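3.2 Configuration and Upkeep of the Bimanual Cell

The sorting experiments were carried out in the Stunddale cell, one of 3 enclosures maintained by the laboratory. The configuration reported below was fixed on 3/11/22 and retained for all subsequent trials. Two views of the cell are given in Figure 4, the first from a wrist camera and the second from the fixed camera.

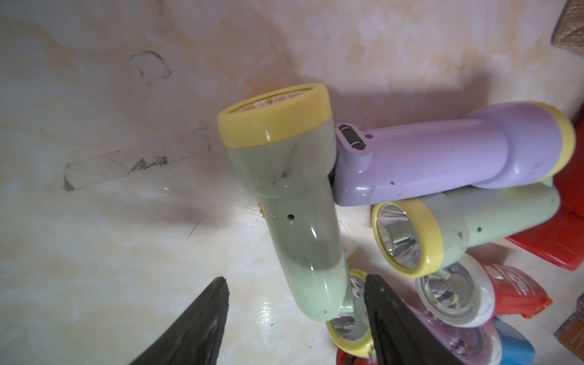
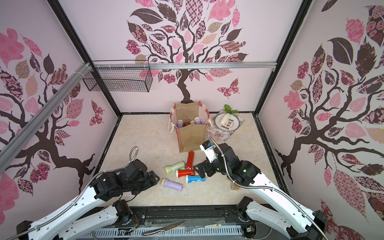 Figure 4. The cell with the flashlight set on the work surface. First view: wrist camera, with the gripper fingers at the lower edge. Second view: fixed camera, with both arms, the tote bag and the patterned wall panels.

3.2.1 Arms and Mounting

The two arms are mounted on a common black platform at the front of the enclosure, one at each lower corner of the fixed view. Both bases are bolted down and checked for torque at the start of each month. The braided cable on each arm follows the outside of the links. During the February service period, the cable on the left arm was found to limit wrist rotation near the end of its travel, and its slack was increased. The Fistoseo controller was not changed, but its joint limits were measured again after the work and stored under configuration number 2525.

3.2.2 Work Surface and Walls

The floor of the cell has a marble pattern and reflects light in places, as the wrist view shows. We considered a matte covering and decided against it, as the detector was intended for use on household surfaces. Scuffs and stains are left in place unless they alter the height of the surface. Loose debris is removed with a dry brush between blocks of trials — solvents are not used near the grippers.

The wall panels are treated as part of the configuration. A panel that has lifted at a corner is pressed back before recording resumes, and a panel that has been replaced requires a new set of background images.

3.2.3 Grippers

Each arm carries a two-finger gripper. The fingers are inspected for wear at the tips, where contact with rigid plastic is most frequent. Fingers are exchanged in pairs, and the opening width is then set with a Boström gauge block. Iñaki Sarmiento performed all finger exchanges reported in this study, so that differences in fitting between technicians do not enter the results.

After an exchange, the arm executes 8 open and close cycles without a load. If the fingers fail to meet evenly in any cycle, they are removed and seated again.

3.2.4 Camera Calibration

The wrist cameras are calibrated with a printed target placed flat on the floor of the cell. All objects are removed for this procedure. The fixed camera is calibrated separately and is disturbed less often. A calibration is accepted when at least 95 percent of the target corners are recovered in every pose; otherwise the lens is cleaned and the procedure is repeated from the first pose.

The flashlights proved useful as an informal check. Their reflectors produce bright spots that move with the viewing angle, and early versions of the Kuson detector placed the grasp point on the reflection — an error that resembled a calibration fault and led to two unnecessary recalibrations. The maintenance log now requires that a suspected fault be confirmed with the printed target before any camera parameter is changed.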